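Hunitz Neighborhood Reading Program
Spring and early summer report to the Zernness Fund
Prepared by Hanne Thygesen, program coordinator

Dear friends at Zernness,

Thank you again for the grant, and for your patience while I pulled this report together. July has been a busy month for us (the school year is over, and every child in Hunitz seems to have found the beanbags), so I am writing most of this in the evenings with a cup of tea and a stack of sign-in sheets beside me.

Attendance

We had hoped to reach 500 children and adults by the end of the period, and I am very happy to say that 545 people came to at least one session. Most of them were families with children under ten, but the adult evening circle has grown too, and we now have 24 regulars who are working on their reading with Steinar Vestergaard. Steinar moved the start from six to half past six in the spring so people coming off shift could get a bite to eat first, and attendance has been much steadier ever since.

Books and lending

Your grant paid for the new picture books, the large-print shelf and the bilingual readers that parents had been asking for. Altogether we made 751 loans, counting renewals. The bilingual readers are hardly ever on the shelf, and Brynhildur Vigfúsdóttir has started a waiting list for them on the back of the door. We did lose a few titles along the way, mostly board books, and I have decided to replace them quietly and not chase families over them.

What has been harder

The outreach visits to Hotmont got off to a slow start. The bus times changed in the spring, and for several weeks we arrived just as the after-school club was packing up, which was nobody's fault but did mean some very short stories! Þröstur Eskildsen has now worked out a new timetable with the club, and the last visits ran their full hour. We are also still short of readers for the early morning slot, and I would welcome any ideas you have.

Summer theme

The children voted for "How Things Work" as the summer theme, beating "Pirates" by a very small margin and after a good deal of lobbying. We have pulled out books on bridges, clocks, the human body and machines, and each child keeps a notebook of questions to look up.

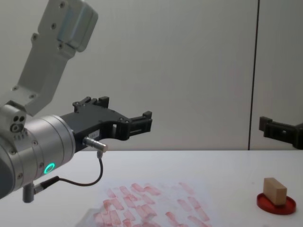
Two robot arms over a tabletop.

Budget and next steps

Spending is on track, apart from bus fares, where we have gone a little over. I would like to move the unspent printing money across to cover this, if you agree. In the fall we plan to keep the Hotmont visits going and add a second adult circle, which Villads Ingvarsson has kindly offered to lead. The full accounts are attached, and you are welcome to drop in any afternoon.

With warm thanks,
Hanne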